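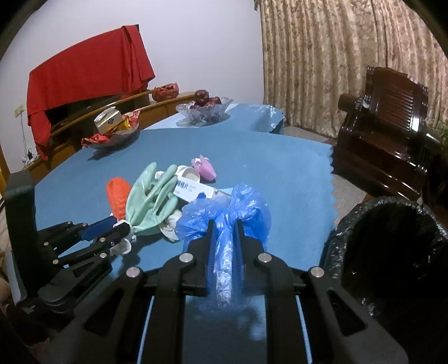 Prurkbridge, Thu 7 December

Session 3: Buying a gripper you hold in your hand
Notes by Mahfuz Selvanayagam

These notes go with the practical on the Rallance hand-held gripper. If you missed the practical you will still need them, since the write-up is marked on the same sheet for everybody. The borrowing form for the kit is at the front desk, in the folder that says Printer.

What is on offer

Rallance sell a pair of hand-held grippers, a charger, a carrying case and a licence for the software that turns your recordings into something a robot arm can learn from. You hold one in each hand and tidy a table. The software takes down where the fingers went and how far they were open. Later, an arm with the same fingers is supposed to tidy a table too, and you are supposed to be pleased about it.

Coste sell much the same thing in a smaller case. Their list price is lower until you add the charger.

The brochure's claims, as we were given them:

Charge lasts 44 minutes of steady use.
Fingers will pick up "everyday household items".
Licence covers 2000 recordings a year, after which you ring them.
Rated for 800 hours before the pivots need attention.

Read that second line again before you spend anybody's money. The brochure shows a wooden block, a tennis ball and a mug with its handle turned helpfully towards the reader. I have been in a number of everyday households and have yet to find one furnished with blocks.

What to test with

The table-clearing task is a much fairer trial. A thin plastic bag is a rotten thing to pick up. It has no proper edges, it changes shape when you pinch it, and it is see-through enough to confuse a camera. With the blue bag held between the two fingers it balloons up on both sides, and there is a strip of it hanging down underneath as well. A person doesn't care. A program trying to decide where the object ends will care a great deal.

The rubber glove is worse in its own way. It looks like a hand, it bends like a hand, and its fingers point wherever they like. Put one in every test pile you ever build. Crumpled tissue is useful for the opposite reason: hardly any weight, so you learn whether the person holding the tool can tell by feel that they have got it. Cartons and cups are there for morale.

Things to look at on the hardware

1. The fingers. Are they straight all the way to the tip? Is there a pad, and can you buy another pad without buying another finger? Coste say yes. Rallance say "please contact sales".

2. The linkage. Several metal pins on each side, and every one is a place where play can creep in. Hold the body still and waggle a fingertip. Write down what you feel, in words. "Fine" is not a measurement, and neither is "a bit wobbly", though I'll give a mark for the second.

3. The outer arms. They spread a good way out from the fingers. Over an open table that does no harm. Reaching into a cupboard, or down beside a bin, you will find out how wide they are with your knuckles.

4. Two at once. Using both grippers over one pile means they will meet. Agree which hand goes in first. Last May we had a group who didn't, and the recording is mostly clicking.

The sums

The write-up asks what one usable recording costs. Take the price of the kit, add the licence for the year, add the wages of whoever is holding it, and divide by the recordings you would be willing to keep. Most groups divide by the recordings they made, which gives a lovely low figure and no marks.

Nolonbridge, who hire these kits out by the week, told us they throw away around a third of what first-time users send back. I would take that as cheerful. Your arms get tired, you start to rush, and the last ten minutes of a charge are rarely worth keeping. Allow for it.

Don't forget the time spent putting the mess back. Every table you clear has to be untidied before the next go, and untidied differently, or your robot will become an expert on one particular heap.

Buy, hire or leave alone

My own view, which you are free to argue with in the write-up: hire for a week first. The Rallance grip is better on soft things and the Coste one is kinder to the wrist. Neither firm's manual mentions plastic bags at all — I searched both — and a supplier who has never tried one has not cleared many tables.

For next time

One page on the finger test, one page on the sums. State which kit you used. If you borrowed the Rallance case, the charger goes back in the left-hand pocket, because it won't shut the other way, and please stop filing the spare pads with the biscuits.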